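Home | Visits | Recipes | Letters | About

Filed under: Days Out, Tea & Cordials

We use cookies to remember your visit. OK / Settings

Open day at the Elara cordial works

I had been meaning to get to Elara's open day for years, and this December my friend Rokeya Patwary finally put me in her car and drove me there, nearly 20 miles with the heater stuck on high. We arrived pink in the face and very ready for a drink!

Tarek Harb took our group through the fruit store first, and I could have stayed there all morning. The quinces come in from the Mansour orchard up the road and sit for 3 weeks before anyone cuts one (the smell, oh my). He let us pick out a couple to sniff, and a small boy in our group refused to give his back. After that came the pressing room, which is loud, and then the tasting, where people got chatty and the schedule fell apart in the nicest way.

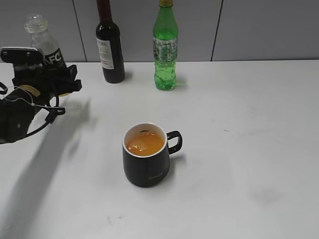 A black mug, filled nearly to the brim.

I bought two bottles of the quince and one of the bitter orange, and Rokeya bought far more than that and won't tell me how many. Tiziana Costa, who writes the recipes, told us to try the quince with hot water and a slice of ginger before bed. I have done so every night since and I'm sleeping like a log.

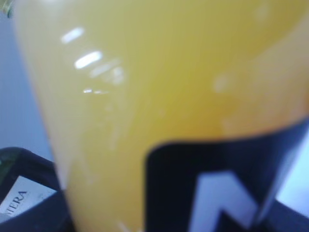 Golden yellow, very close up.

Lunch was lentil soup and flatbread in the yard, five dollars, with seconds if you asked. Go early, as parking is along the lane and fills up by ten. Wear flat shoes for the pressing room, and take a sweater for the fruit store.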